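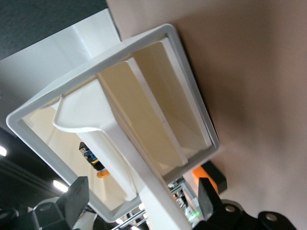 Whether a machine can take over a chore depends less on the chore's difficulty for a person than on how many surfaces it has to deal with at once. This report looks at that question for light household and shop-floor work, using a two-finger gripper with a camera at the wrist. Our first difficulty was one of perception. A white plastic frame with rounded corners, seen from the wrist at a steep angle, contains further white and cream parts: two parallel panels set one behind the other like steps, and a column with a flared head crossing the opening. A person sorts these into near and far without effort. A depth estimate taken from a single view of pale, slightly glossy plastic is much less certain, and the rim, the column and the panels tend to merge. Most of the failures reported in section 3 begin at this point, before either finger has touched anything.

1. Background and aim

The project was carried out by Kerttu Lahtinen and Leena Vainio as part of the second-year automation course. The question set was whether a general-purpose arm could yet do a small group of chores without the workplace being rearranged for it. We use "chore" to mean a short task done many times, by someone with no special training, with objects that are not always in the same place.

Two sites gave us their task lists. Timmermans is a small repair shop where plastic housings are wiped, turned over and put back on shelves. Wesargate is a block of rented flats with a shared laundry and kitchen. From the two lists we took 13 tasks, then dropped those that needed two arms or involved hot water.

2. Method

Each remaining task was split into four stages: find, approach, grip and release. A trial was scored as complete only if all four stages were finished with no help. A trial in which the operator moved the object, even slightly, was scored as assisted. Control software was Soner, with the grasp planner from the Mosow package left at its default settings. We did not tune the planner for each task. Tuning would have raised the scores but would have answered a different question.

In total 235 trials were run. Lighting was left as it was, with ceiling lights on. Objects were placed by hand inside a marked area, and the person placing them did not watch the screen.

3. Results

Wiping a flat surface was the most reliable task. The path is simple, the cloth forgives small errors in height, and a missed patch can be wiped again. Placing boxed goods on an open shelf came second. Both results agree with what the staff at Timmermans expected.

Pale plastic parts were the weakest group. Of 100 trials with these parts, 19 were complete with no help. The usual fault was in the approach stage: the planner chose a grip on an inner edge that it had taken for the outer rim, and one finger met the part early. The second fault was glare. A faint reflection along a panel was sometimes read as an edge, and the gripper closed short of the real one.

Folding cloth was attempted and abandoned. The arm could pick up a towel by a corner in most cases, but we had no dependable way of finding the second corner once the first had been lifted. The trials are in the log but have been left out of the totals.

Time was recorded but should be read with care. The arm was run at reduced speed for safety, and a person doing the same work was faster in every task. For the shelf task the gap was small enough that an unattended machine working overnight might still be useful. For the plastic parts it was not.

4. Discussion

The results split by object more than by action. The same grip that worked on a cardboard box failed on a glossy housing of similar size. A buyer who asks only what actions a machine can perform will therefore get a misleading answer.

Three changes would probably help. The first is a second view before each approach, taken with the wrist moved a short way to one side, so that overlapping white parts can be told apart by how they shift. The second is a simple contact check, stopping the arm when one finger meets resistance before the other. The third is a rule against gripping inner edges unless no outer edge can be reached. We tested only the second, and late in the project. It reduced knocks but did not raise the number of complete trials, as the arm stopped safely and then had no plan for what to do next.

There are limits to what can be claimed. One arm and one gripper were used. The operators were also the authors, and our judgement of what counted as assistance became stricter as the work went on. Early trials may therefore be scored a little generously. The log marks the point at which the scoring sheet was revised in March, and the later trials can be read separately.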